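The Plinberg hand-held kit: gallery

We at Spahić have rented out the Plinberg kit since September, and many people ask us how it looks in daily work before they order. On this page we show it in use. The kit is for collecting hand movements that a robot arm can learn from later, and no robot is needed at this stage. You wear it, you do the task, and the recording is saved.

The full set costs 105 euros per day, or 80 per day if you take it for a week or longer. In the price are the gripper, the marker cubes, the straps and one short lesson by video call. The case weighs little and can go by normal post.
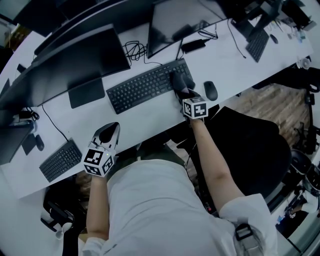
**Can I use the kit at my own desk, or do I need a special room?**

A normal office or workshop is fine. Please keep good and even light, and avoid strong sun directly on the cubes - the software Plellero has trouble reading the pattern when it shines.

**Desk work.** One marker cube sits on the right wrist and the other at the base of the gripper, which is in the left hand. The right hand wears a black glove and rests on the keyboard, by the number pad.

**The gripper.** The jaw is dark gray and has the form of a shell. On the cube next to it you can find a small green light.

**Some notes from our customers**

The team at Jesstead recorded 73 short tasks on their first day and sent us back a list of wishes. The most important wish was a softer wrist strap. We have it now in two sizes, please write in your order which one you want.

Another customer asked if left-handed people can use the set. They can. The wrist strap fits both arms, and the side is changed in the Plellero settings before you start.

Spare cubes cost 53 euros for a pair. Please do not clean them with alcohol, the print will come off. A dry cloth is enough.

Page updated August 8, 2026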